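Laboratory chore automation is the use of robots for the routine handling tasks of a chemistry bench, such as moving glassware, setting dials and clearing up. Fixed machines already do much repetitive dispensing, but general bench work remains largely manual. Round glassware is hard to grasp, and clear glass is difficult for cameras to detect. In the Milleo trials, led by Divya Sastry, a robot arm completed 93 of 374 flask transfers without help.
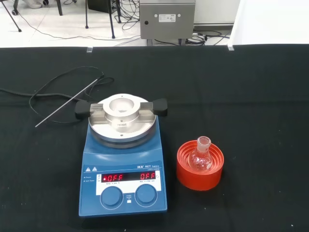 IKA RET basic hotplate stirrer, with a round-bottom flask in a ring stand.

Loose cables remain a further obstacle, and most trial benches are still laid out by hand.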